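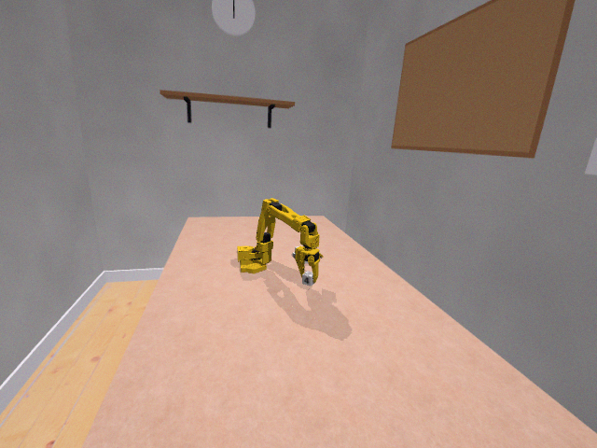
Unit 5 - Ground rules for simulated runs

Welcome back, everyone! Before we open the Maltlow files again, I'd like us to slow down and talk about good habits, which I know is less fun than making things move.

Treat a simulated arm the way you would treat the real one in the Derngate lab. Set your joint limits first, then your speed cap, and write both in the run log. When the gripper goes down to a cube, keep the approach slow and straight.

Walking robots get the same care, plus one more rule: every loose block goes into the collision list before the first step, even the little ones off to the side that you feel sure it will never reach.

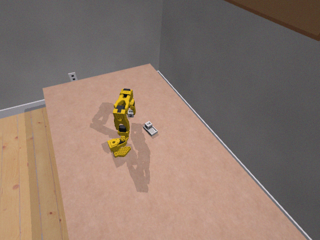
Wenceslao Ocampo asked whether a fall in simulation has to be logged at all. Yes, please - with the seed (ours is 3191) and the step number. Runs stop at 600 steps. Bring 2 finished logs to the June review.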